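Helpers wanted, kitchen arm build, Fembridge shared workshop

Posting this quick before I head back in. We're building a dish-handling arm at the Fembridge workshop, project name is Plindard, and we need two or three more people through October. Unpaid, sorry. Coffee and parts are covered.

Who we're after:
- somebody who can solder and doesnt mind redoing a wiring loom
- somebody with a decent 3D printer at home, ours is booked solid. Fingers wear out, we're on set 14
- anyone patient enough to drive the arm by hand for an evening. No experience needed, takes maybe an hour to get the feel of it

Evenings, 6 to 9, plus the odd morning. Must be 18 or over, workshop rule. Bring closed shoes. Own laptop a plus, any OS.

Where it's at: arm moves, wrist camera works, gripper opens and closes when told. Plates so-so. Bowls are the current job, one finger inside and one outside. Cups not started. Code is a mess, come fix it if thats your thing.
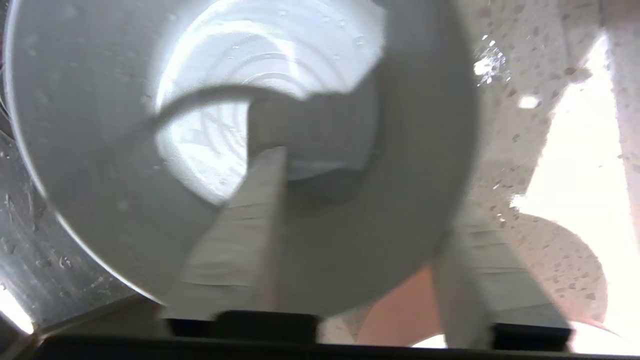
Wrist camera view, big white bowl between the fingers, next to the sink.

Want in? Leave a note in the Plindard tray at the front desk or message the workshop page, subject "arm". Say which evenings you can do and what you've built before, anything counts, shelves count. Will answer everybody but might take a few days, only me reading these rihgt now.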